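Nakanetti pad slip fault

The Nakanetti pad slip fault is a grip failure in hand-held two-finger grippers, first logged by Octavio Rengifo at Uselmont in May. The pads lose hold of smooth or curved objects while the fingers still report full closure.

Affected work

The fault was recorded during household tidying tasks, in which small items are lifted one at a time.
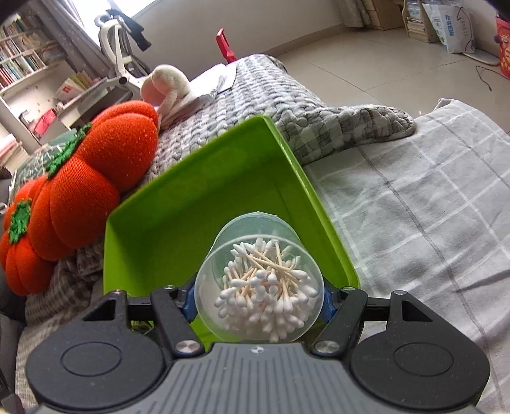
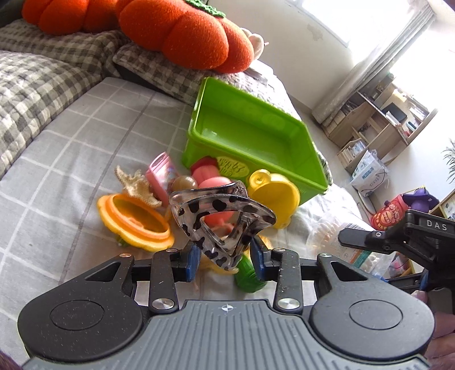 A clear container of cotton swabs (first) and a spotted hair claw clip (second), each held between blue finger pads.

Cause and correction

Nowicki traced the fault to glazing of the pad surface, which appeared after 4,000 closures. Of 28 pads tested, seven were glazed – three of them on one side only. A notice dated January 11, 2018 called for pads to be replaced in pairs.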